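Femport Fabric Shaver: Review After Two Seasons

I bought the Femport in September, when the sweaters came out of the closet and every one of them had pills under the arms. It replaced a battery model that quit partway through a sleeve. The listing had 3,671 ratings when I ordered, most of them good, and I mostly agree with them.

The shaver plugs into the wall or runs on its own battery. A full charge gives me 30 minutes, enough for two heavy sweaters or a whole sofa seat. The cord is short. If your outlet is behind furniture, charge it first and work without the cord.

There are three height settings. The lowest is for cotton and thin knits, the middle does most wool, and the highest is for chunky yarn. I put a small nick in an old Vutita cardigan by leaving it on low, so check the dial before you start.

On wool coats it does very well. On fleece it takes off the pills but leaves the surface a little flat. On upholstery it is slow but steady. Go in small circles, keep the fabric tight with your other hand, and don't press. Pressing stalls the motor.

The lint cup is my main complaint. It is small, it fills quickly on a couch, and the lid pops off if you bump it. The Alia shaver I borrowed for a week had a bigger cup and a better latch, but it was louder and weighed more.

Sports clothes are a mixed bag. Smooth polyester hardly pills, so there is little to remove, and I stay away from trim and seams where the blade can catch.

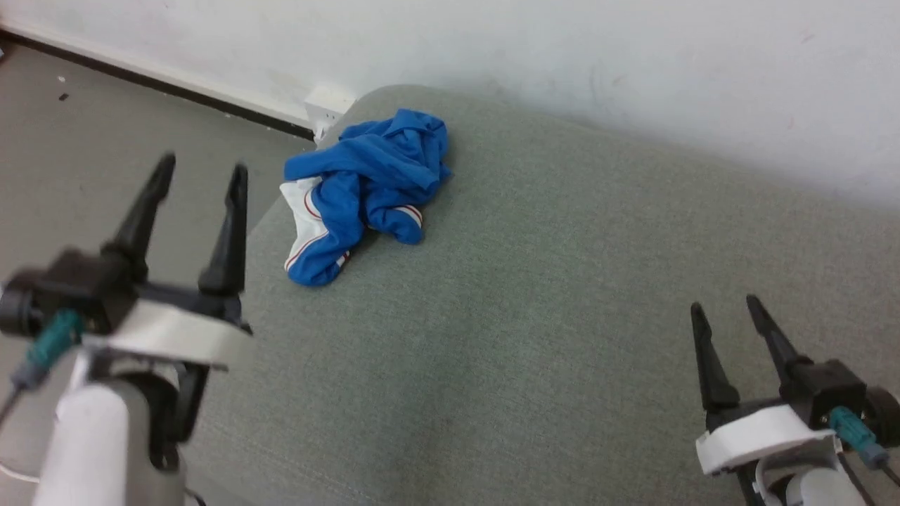

Can you get replacement blades for it?

One spare comes in the box, and a pack of two more costs 9 dollars from the seller. I changed mine after the first winter. The Pathirana blades look the same but don't fit.

Cleaning takes a minute. Unscrew the guard, lift out the blade, and brush everything with the little brush, which clips into the handle. Don't rinse the head.

I would buy it again at the price I paid. I would not pay 100 dollars for the larger version unless I had a lot of furniture to do.

Four stars out of five. The missing star is for the cup.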